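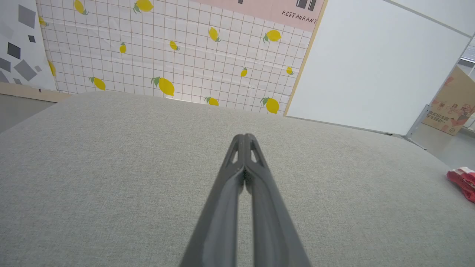
Page last changed: April 8, 2018

I-seul Choo
Thread on making a slipcover for a couch, for the people who asked after my last one. I do this for a living now, mostly for neighbors in Drosel and a few places out past Karach. Long thread, mute me if you don't own a couch.

Before anything else, look at whether the couch is worth it. Sit on each end and in the middle. Lift one front corner a few inches and see if the other front foot comes up with it. If it stays on the floor for a long while, the frame is twisting and a cover won't help you.

Cushions are a separate question. Flat foam can be replaced and it should be replaced before you measure. I have made covers for tired cushions and then had the owner buy new foam in May and call me to say nothing zips.

Fabric. For a first cover, get a plain cotton canvas or a cotton and linen blend in a middle weight. No stripes and no plaid. Matching a stripe across the seat, the front edge and the skirt takes me longer than all the rest of the sewing.

No velvet either. It creeps under the presser foot and it has a direction, so you can't turn pieces around to save cloth.

Hold the fabric up to a window. If you can see the shape of your hand through it, the old upholstery will show through too, especially if it's dark or has a print.

Wash all of it before you cut. Wash it the way you plan to wash the finished cover, same heat, same dryer. Canvas can shrink a lot on the first wash and much less after that. I zigzag the cut ends first or they fray into rope and wrap around everything.

A long piece won't fit in a home washer. I take mine to the big front loaders at Lirkar on Chae Street and go early. Pull it out of the dryer while it's still a little damp and hang it over a door. Ironing 8 yards of bone-dry canvas is a bad evening.

How much to buy: people want one number and there isn't one. Measure the widest and deepest point of every part, add 2 inches each way for seams and fitting, then draw all the pieces on graph paper inside a strip as wide as your fabric. Whatever length the strip comes to, add a yard.

Write down the name of every piece as you measure. Inside back, outside back, inside arm, outside arm, arm front, deck, front drop, skirt. The deck is the flat part under the cushions. You can use cheap cloth for most of it and a band of the good stuff along the front.

I don't draft a paper pattern. I pin-fit. That means you lay the fabric on the couch wrong side out, pin it to the upholstery so it stays, and pin the pieces to each other along the edges where the seams will be. Then chalk the lines, trim, and take it off.

Order matters some. I do the inside back first, then the deck, then the inside arms, then the outsides. Arm fronts go late. Skirt last of all.

Leave a deep tuck where the back meets the deck and where the arms meet the deck. A hand's depth. People sit down and the cover has to give somewhere. Without the tuck it pulls loose at the back or a seam goes.

Pins: long ones with glass heads. Plastic heads melt if you press near them. Use more than you think and run your palm over the whole couch when you're done. I missed one once and my brother-in-law found it.

If your couch isn't the same on both sides (old ones often aren't, the stuffing shifts) fit both arms. Don't fit one and flip it. Mark L and R on the wrong side in chalk.

Someone asked about the machine. Mine is an ordinary home machine, nothing special. Needle size 16, new needle at the start of the job and another one halfway. Polyester thread. Slow down over the thick spots and turn the wheel by hand if it complains.

Stitch length a little longer than normal. Press every seam before you cross it with another one. I know this is what everyone says. It does make the corners sit right.

Piping is optional. It makes edges look crisp and it hides small wobbles in your seam, but it's a lot of bias strips. For one plain two-seat cover I cut and joined more piping than I had planned and ran out at the last cushion. Make extra.

Wash the piping cord too. If the cord shrinks later and the fabric doesn't, every edge puckers.

Closing: zipper down one back corner, or ties, or hook and loop tape. I like a zipper, 30 inches, opening at the bottom. Ties are fine if the couch is against a wall. Hook and loop collects lint and gets weak.

Skirt or no skirt. A skirt covers ugly feet and makes the hem easier to level, because you can adjust it at the top. If you vacuum with a robot or have a cat who lives under there, skip it and just run the cover under the bottom rail with ties.

To level a skirt, measure up from the floor all the way around and chalk that line on the couch cover. Don't measure down from the seat. Floors slope and seats sag, and your eye compares the hem to the floor.

Cost. For my own couch I paid for fabric, thread, cord, one zipper and the dryers. I'm not giving a total, prices where you live will be different. The thread came from a cone of 1,000 yards and there is some left on it.

Time. Give it two weekends if it's your first. One for washing, measuring and fitting, one for sewing. Don't start fitting at night under a lamp, you'll miss the pulls.

Washing it later: take it off, zip it closed, cold water, low heat, back on the couch while slightly damp. It will dry to the shape.

A few of you wanted the box cushion covers in more detail. I'll do those in a separate thread after I finish the two armchairs I owe someone in Karach.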